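Grestov Four-Finger Hand Kit for Bench Arms

Sold by Condside, parts and kits for home builders and shared workshops

14 shares | 3 comments

The Grestov is a four-finger hand with a thumb, supplied as a kit and meant to go on the end of a bench arm you already own or are building. It was developed by members of the Mikbridge shared workshop, who wanted a hand that could manage kitchen containers, jars and small boxes without swapping grippers between jobs. Condside has stocked it since February.

What comes in the kit

Finger joints, segment caps, thumb assembly, palm shell in two halves, wrist plate, wiring loom, one bag of fasteners and a printed build guide. The Fukuda driver board is included and comes flashed. Power supply is not included. You will also need a 2 mm hex key, a small torque driver and thread lock.

Fitting

The wrist plate has a four-hole pattern. If your arm uses something else, Mikbridge has drawings for two adapter plates that can be cut on a hobby mill or ordered from us in aluminum. Route the loom through the wrist before closing the palm shell. Doing it afterward means taking the shell apart again, and the screws at the thumb end are awkward to reach.

Set the finger closing limits before you connect the arm. The defaults are on the tight side and will mark soft plastic.

Each finger is driven separately. The thumb has its own travel setting, and on most arms it needs to come in a few degrees further than the guide says. Check this with a soft object first – a rolled towel is fine.

Simulation model

The download includes a model of an arm and hand over a plain table, with a set of household objects to practice on. Most builders at Mikbridge work through their first grasps there and move to hardware later. The round tub is a good one to begin with. Its lid gives the fingers a flat top and a raised rim, and the tab handle on the side makes it easy to tell which way the tub has been turned between runs.

The model needs 500 MB of disk space. Contact settings for each object are kept in a plain text file next to the object, so you can edit friction and weight without rebuilding anything. Change one value at a time and save a copy of the original file.

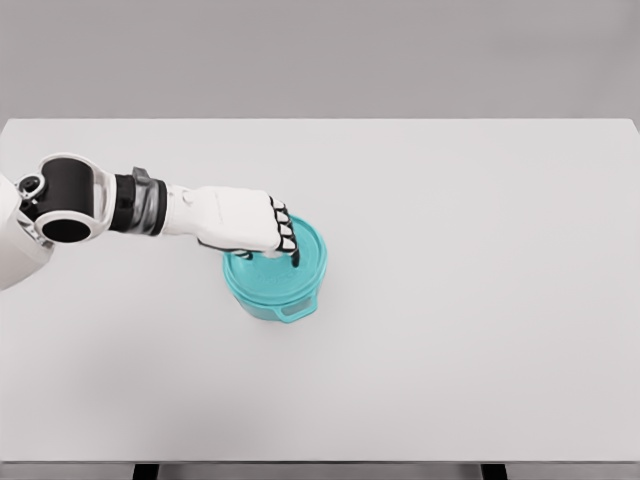 Hand on the lid of the teal tub, simulation model.

Known issues

In the current model the thumb can settle against a rim and stay there when the open command is sent. Lift the wrist slightly and send the command again. A fix is planned for the next download. On the hardware side, early palm shells had a tight seam near the wrist; file it lightly if the halves do not meet.

Ordering

Stock number 2647. Kits ship in a flat box, normally within three working days. The first batch was 300 kits and a second is on the shelf now. Spare finger joints and segment caps are sold singly – please give the finger position when you order, as the lowest finger uses a longer tip.

Returns are accepted on unopened kits. Driver boards can be exchanged if they fail on first power-up.

Page updated Thursday, March 8, 2018

© Condside | Contact | Shipping and returns | Back to top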